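Fuline Flat-Weave Kitchen Cloths, Set of 2

Shop > Kitchen > Cloths and Towels

Price: see the drop-down for single sets and bulk packs
Colors: Orange, Pale Gray, Ink, Oat
Ships from our Prollholm workroom

OK, so these are the cloths I get the most email about, and I'm going to try to answer all of it on one page so I can stop typing the same thing every morning before coffee.

I started carrying Fuline cloths because I was tired of dish towels that push water around. You know the kind. They look lovely hanging off the oven door and then you try to dry a wine glass and it comes out wetter than it went in (how??). I had a drawer full of those. I kept two of them for the dog and gave up on the rest.

These are cotton, flat-woven, no terry loops. They're a bit stiff when you open the pack and I won't pretend otherwise. Give them three washes before you judge them. I had one customer send hers back after a single evening, and she reordered in December, so there you go.

What I use mine for, in order of how often: drying dishes, wrapping bread, wiping down the counter, grabbing the lid off a pot when I can't find the mitt. Please don't copy me on that last one, they're thin and you will feel it!

About the orange. It is really orange. People write and ask if it's more of a rust or a terracotta and no, it's the loud one. If your kitchen is all quiet neutrals, go for the Oat. I love the orange because I can find it. I have a habit of leaving cloths all over the house and that one never stays lost for long. 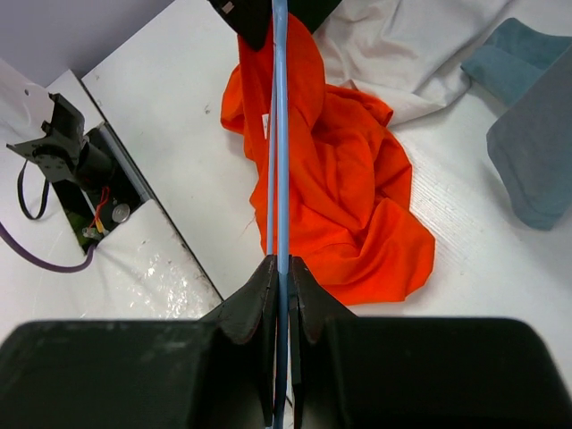

Washing is easy. Warm water, regular detergent, and skip the fabric softener, which coats the cotton and makes it repel water. Wash the orange and the ink by themselves the first couple of times. I once threw a new orange one in with my white pillowcases and now I have peach pillowcases. They came out kind of pretty, but I hadn't planned on it.

Tumble dry on low or hang them up. They shrink a little the first time, mostly in length, and then they settle down. I iron mine maybe once a year, when my mother-in-law is coming.

A few of you have asked about loose threads at the hem. If you get one, snip it close with scissors and don't pull it. If the hem itself opens up in the first year, write to me and I'll send another cloth. You don't have to mail the old one back, just keep it for cleaning the bike or whatever.

Now the bulk pack people. I see you! We started doing these after the Sulotel breakfast room put in an order for 387 cloths, which cleaned me out completely and taught me a lot about cardboard boxes. Bulk packs come folded but without the paper band, one color per pack. If you want mixed colors, put it in the order notes and I'll do it if I have the stock. For anything over 2,000 pieces email me first, please, as those come straight from the mill and take longer.

I also get asked how these compare to the Rüegg towels I carry. The Rüegg is thicker, it's a waffle weave, and it's better for hands. It also takes forever to dry on the hook. If you only want one cloth for everything, get the Fuline. If you've got room on the rail for both, I'd do one of each, and that's what hangs in my own kitchen right now.

Details
Set of 2, same color
100% cotton, flat weave, stitched hem
Machine wash warm, tumble dry low
No bleach on the orange or ink
No fabric softener

Shipping
Small orders go out in a flat mailer, usually the next working day. If you're local you can pick up at the Prollholm workroom, but ring the bell twice because I've normally got the radio on.

Stock note, Jun 22, 2025: Pale Gray is back in. Oat is low and I don't have a restock date yet.

You may also like
Rüegg Waffle Hand Towel
Fuline Bread Wrap, Large
Fuline Apron, Short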